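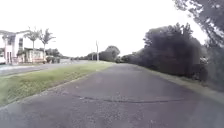
How to Walk a Sidewalk Robot Route Before You Sign Off on It

Most route approvals I get sent are a map with a green line on it. The green line comes from the vendor's software, and the vendor would like the route approved. I don't hold that against anyone, but it is a poor reason to sign.

These are the steps we use for shared paths around Skurkness. They assume a wheeled machine at walking pace, one attendant, and people who never agreed to take part.

What you need

A tape measure, chalk, a clipboard and the operator's written stop procedure. If there is no written stop procedure, go home.

Step 1. Walk it without the robot

Go both ways. Cracks that look like nothing when you are heading out can have a raised lip on the way back. Chalk each one you would feel under a stroller wheel and write down where it is. Vendors like to quote a maximum step height. Ask what surface they tested on, and at what speed. The Lumberg sheet gave one figure for each of these and didn't say whether they came from the same test.

Step 2. Mark the edges

Look for where the pavement stops being pavement. A curb gives a machine something to detect. A frayed edge gives it a guess. 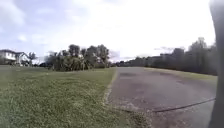

Lawn meeting asphalt with no crisp curb, and darker patches farther along the path.

Wherever there is no curb, set the keep-in line well inside the visible edge and make the operator show you that line in the software. "It knows where the path is" doesn't go on the form.

Step 3. Treat every dark patch as unknown

Water, an old repair and deep shade can look alike to a camera, and at a distance they can look alike to you. Walk up and check. If you can't tell which it is, record it as unknown and ask for a slow zone. Expect an argument. The Ranberg people told us their machine had covered 3,000 miles without trouble on patched asphalt, and could not say how many of those miles were in the rain.

Step 4. Test the stop

Do this 4 times: twice on a clean surface, twice on the worst one you chalked. The attendant must stop the machine from the position they will really be walking in, with no countdown. Measure each stop. Use the longest, and throw out any average you are offered. 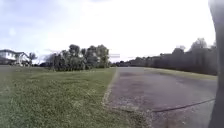

Page last changed: February

Step 5. Look at what the machine can't see

Stand behind it and crouch to sensor height. Write down anything that blocks the view to either side, including parts of the machine itself. Then ask which sensor covers that side, and have someone walk in from there while you watch the screen. Alcantara's checklist leaves this step out — I would add it by hand.

Step 6. Write the limits down

Put the speed, the hours, the weather and the name of whoever can call it off on one page. Repeat the walk every 200 runs or after any resurfacing, whichever is sooner. A software update counts as a new machine until the stop test has been done again.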